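Rorkton Gripper Pair Review: Folding on a Bed
By Tanveer Chaudhry
11 July 2019

I have been using the Rorkton pair since May. It replaced a Dumel set that cost more and pinched thin cotton badly. My test is laundry on a made bed, which is harder than a table.

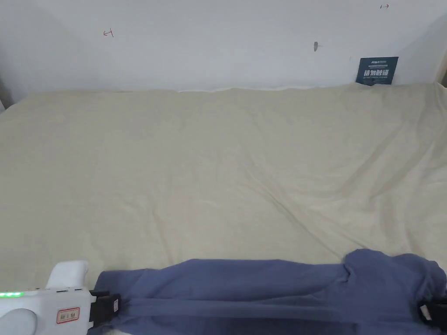 Blue cloth held between the two black jaws.

The jaws hold an edge well under tension. Bunching is still a problem on soft fabric, and you have to regrip to fix it. The green lights are easy to see. I ran 119 folds and counted 113 as neat enough to put away.

Thick bundles are easier. The jaws open wide enough for a folded garment, and the white housings wipe clean.
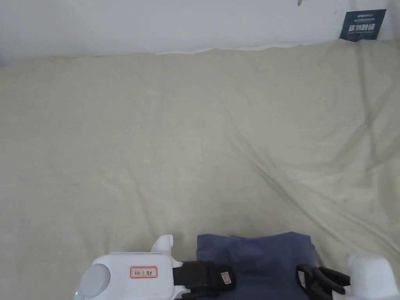

Price and verdict
I paid 3,130 dollars for the set of 2. Fair for daily work, too much for a hobby.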